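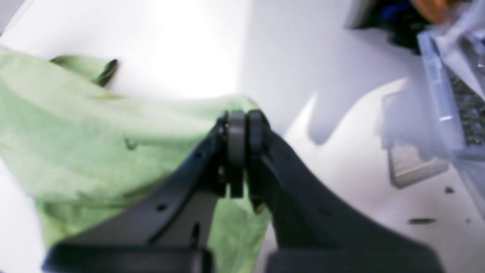
Cell 2, gripper closed on the green cloth

Palinix open day - demo cell walk-round
Friday, April 17, 2020
Checked by: Noman Sandhu
Group size limit: 22 per slot

1. Table top - PASS WITH COMMENT
White surface OK. Couple of dark specks on it near the clear container. Wipe down before each slot. Container is too close to the pick area, move back.

2. Gripper - PASS
Fingers checked against the Narna sheet. Speed stays at 70 percent for visitors, not 100, whatever Warraich says about the demo looking slow.

3. Cables and power - ACTION
Power strip by the rail has a tangle of thin black wires coming off it. Tie up. Adapter hanging on the beige panel, cable looped around it - needs a proper clip. White tag with red label, couldnt read it, find out what it is for. 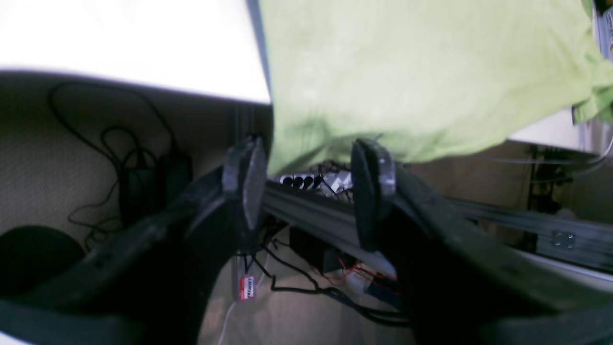

4. Visitor line - ACTION
Tape to go down 80 cm from the table on the visitor side. Old tape from July is peeling, pull it up first. Kids behind the adults' rope or not at all.

5. Emergency stop - PASS
Pressed twice from the presenter spot, once from the door. Arms held both times. Reset key stays with presenter, not in the lock.

6. Shirt folding demo - PASS WITH COMMENT
Both arms reach the shirt fine. Presenter must not lean in to straighten a sleeve while arms are live. Saw this in rehersal. Stop, straighten, restart.
Cables on the carpet past the far edge of the table - cover or tape, it's the way people will cut through to the Evgate stand. 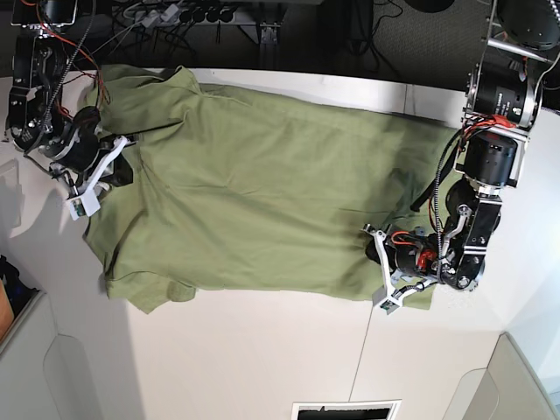

Item 6, both grippers on the shirt

7. Fire exit and aisle - PASS
Clear. Coat rack moved.

8. Handouts / signs - OPEN
"Do not touch" sign still at the printer. Need one each side.

Recheck items 3, 4 and 6 before doors. Sign-off for 8 when signs are up - N.S.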